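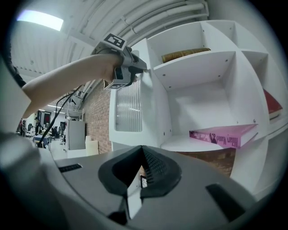
Leave Some Shelves Half Empty

May 2020

Every furniture catalog I get shows a bookcase packed from end to end. The message is that a full shelf belongs to a serious person and a bare one belongs to somebody who just moved in. I believed that for most of my adult life. I now think people who own books should own fewer of them and keep them farther apart.

I came to this through a move. When I left the apartment on Tsang Street I had 677 books, and I know the number because the moving company charged by the box and wanted a list. Making the list took two weekends. I had to pick up each book and write down its title, and a lot of the titles surprised me. I owned three copies of the same cookbook. I owned a guide to tax law in a state I have never lived in.

I marked the ones I had opened in the past five years. There were 167. The rest had been carried up and down stairs through four addresses, and I had paid for that each time.

The usual defense of a large home library is that unread books remind us how much we don't know. I have some sympathy for this. But a reminder you stop seeing is no use to you, and I had stopped seeing mine years ago. A packed shelf turns into wallpaper. The spines run together, and the book you want is behind the row in front, because at some point you started a second row.

A shelf with room on it works differently. A book lying on its side gets picked up. You can see the covers, and a guest can pull one out without starting a landslide. In my new place each compartment holds a few books at most, and I have reread more in the past year than in the ten before it.

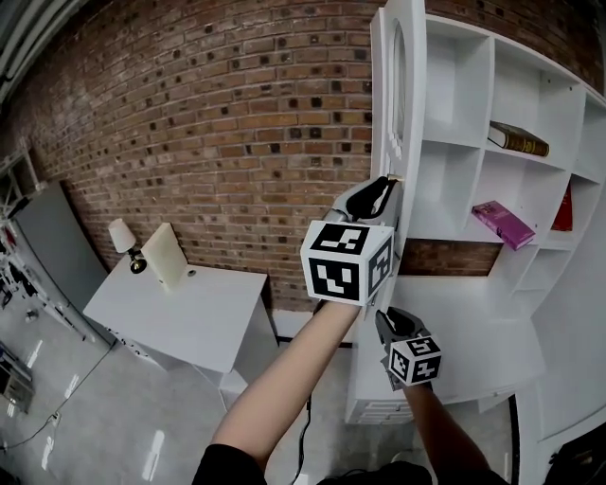
Doesn't a half-empty bookcase waste space and money?

It wastes a little of both, though a smaller bookcase costs less than a large one, and most people who thin out their books find they can get by with the smaller one.

Money does come into it. The Brollo unit I priced first, a wall-to-wall model, would have cost 2,598 dollars with delivery. I bought a plain one from Zidard for a good deal less and have not missed the difference. Storage companies understand this side of things very well. They sell space to people who have run out of it, and the space fills up, and then they sell some more.

I should be fair to the other side. Some people need their books for work. A translator or a history teacher may well use 2,000 volumes, and I would not tell them to give up one. Children should have plenty too, since they read the same ones over and over and wear them out. And a few books deserve a place for reasons that have nothing to do with reading. I kept my grandfather's atlas, which is wrong about half the borders in it.

My argument is with the rest of us, who buy faster than we read and feel vaguely guilty about both. The public library will hold most of these books for us at no charge — and lend them to other people in the meantime, which our own shelves never do. I gave most of mine to the branch sale in June, and the whole load went in one afternoon. The tax guide sold before the novels did.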